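Padamville Forest Kindergarten

The Padamville Forest Kindergarten is a private preschool on the northern side of Padamville. It accepts children from the age of two and a half until they enter elementary school. The kindergarten follows the model of the forest kindergarten, in which children spend the largest part of the day outdoors in all seasons. It has places for 75 children.

History

The kindergarten was founded by Hannelore Schwerdtfeger, a teacher who had before worked in a public preschool in the same town. She rented a former tree nursery from the Burkar family and opened with one group of children, who met only in the mornings. In the first two winters there was no heated building, and the group used a construction trailer with a wood stove when the temperature was too low.

After the Burkar family decided to sell the land, the parents formed an association and bought it. The main house was built in the following years after plans by the architect Rainer Janssen. It has two group rooms, a kitchen, a drying room for rain clothes and a larger room which is used for meals and for music. Schwerdtfeger retired as director in February and was followed by Heike Mühlbauer, who had led the oldest group. An extension with a third group room was opened on 10/03/2018.

Location and grounds

The grounds lie between Fosov Road and the Trindade Creek. They include an orchard, a vegetable garden, a sand area and a part of mixed forest with old beech and pine trees. The fence ends at the forest, where the limits of the play area are marked by ribbons on the trees. Children learn these limits in their first weeks and may go as far as the ribbons without asking. The creek itself may be visited only together with a teacher.

In the forest part there are three fixed meeting places, called the Nest, the Ship and the Kitchen. The Ship is a fallen beech, and its name was chosen by the children of the first group.

Educational program

The day begins with a circle, in which the children and teachers sing and decide together where the group will go. Free play follows until the late morning snack. There are few ready-made toys outdoors, and the children play mostly with sticks, cones, ropes, buckets and water. From the age of four, they may use small saws and hand drills at the workbench, always one child with one adult.

Reading and counting are not taught as separate lessons. The teachers read aloud every day, and children who ask for letters are shown them. Numbers come up in the garden, where seeds are sorted and rows are measured with a knotted rope. In the last year before school, the oldest children meet two times a week as the "Owls" for longer projects. Past projects were a weather station, a map of the grounds and a book of leaf prints.

Music is led by Hauke Brandes, who visits each group once a week. Parents take part in the garden days in spring and fall and in the lantern walk.

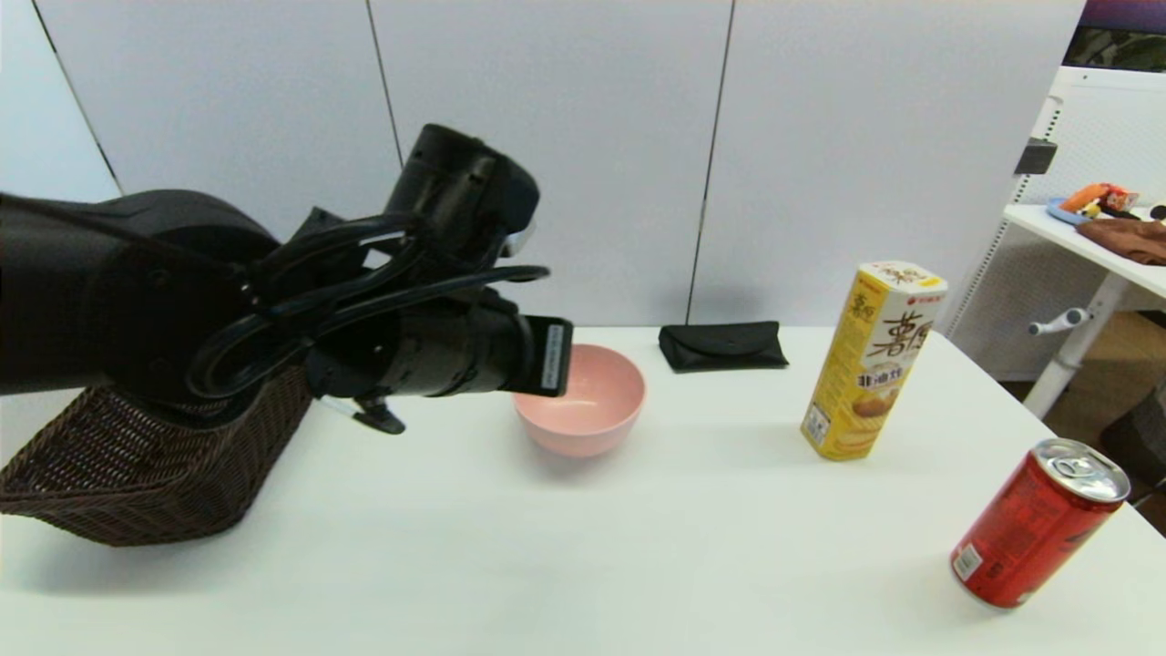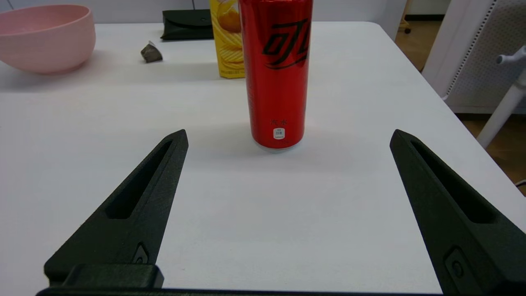
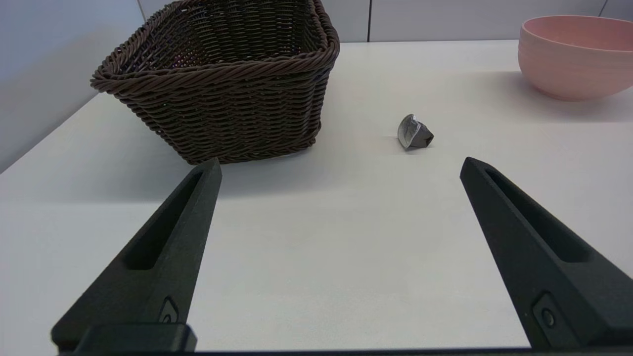

White tabletop, seen in all three pictures

Organization

The kindergarten is run by the parents' association, which has 110 members. A board is elected every two years and is responsible for the budget, the buildings and the hiring of staff. Decisions about the daily program are made by the teachers alone. Fees depend on the income of the family, and a part of the places is kept for families who pay no fee.

New children start in late summer. For the first days a parent stays with the child, and the time alone in the group is made longer step by step. Svenja Lenz, who coordinates admissions, also arranges the visits to the nearby elementary school for the oldest children.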